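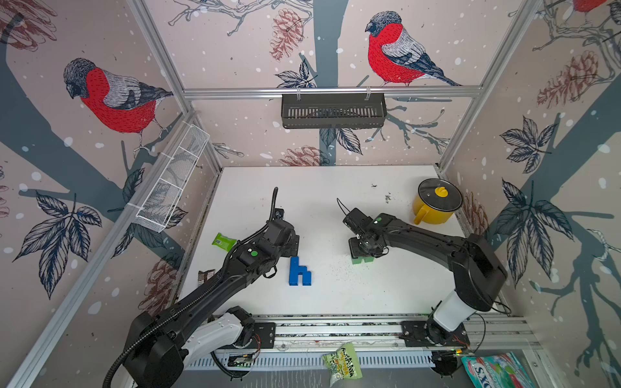 3.2 Materials and Setting

The study of mixed household items was carried out at the Karkden site under the direction of Aino Partanen. Its purpose was to record how small belongings are grouped on a shared surface when no storage rule has been given in advance. Items were drawn from the Vainio inventory, a list of 3,317 articles commonly kept in homes with young children. Kitchenware, packaged snacks, letter shapes and building bricks were entered in the inventory as separate classes.

All work took place on a white tabletop bordered by patterned wallpaper. The pattern includes bullfinches, branches and pine cones and was left uncovered. Wire and slotted metal baskets were fixed at the edges of the work area, above the level of the table – a position chosen to leave the surface clear for sorting.

Building bricks received particular attention. Earlier work under the Faltis scheme treated them as one class regardless of size, which made it difficult to compare sorting by color with sorting by shape. In the present study each brick was coded by color and by the number of studs on its top face.

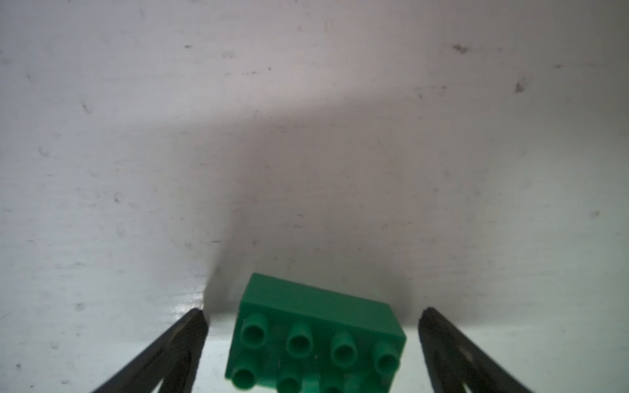 3.3 Arrangement of the Work Area

The position of each item was noted with reference to the near edge of the table and the two side walls. Baskets were coded as part of the setting and were not counted as items. Where one object was partly hidden by another piece of equipment, the coder recorded its color only and left the class open until a second view had been checked.
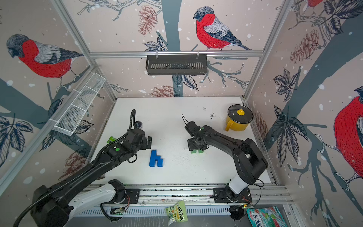
Figure 2. Work area with white tabletop, bullfinch wallpaper and two frame-mounted baskets.

Two coders worked independently from the same written guide, supplied by Daltel. Disagreements were settled by discussion, and the original entries were kept in the record. Most disagreements concerned the boundary between packaging and toys of similar color. 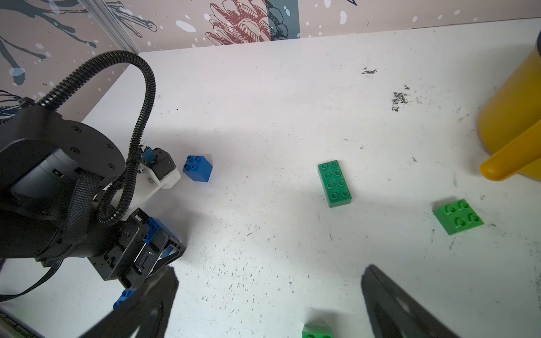 Brick size proved to be the more dependable of the two codes. Color names varied between coders when the shade was dark, while stud counts could be checked directly. A blue brick with four studs and a green brick with eight, for instance, differ on both codes and can be assigned without reference to the guide. Surface wear was treated separately. The scuffs and dark specks on the white tabletop were excluded from coding, and coders were instructed to disregard any mark that could not be identified as an object. The same rule was applied to wear on the bricks themselves.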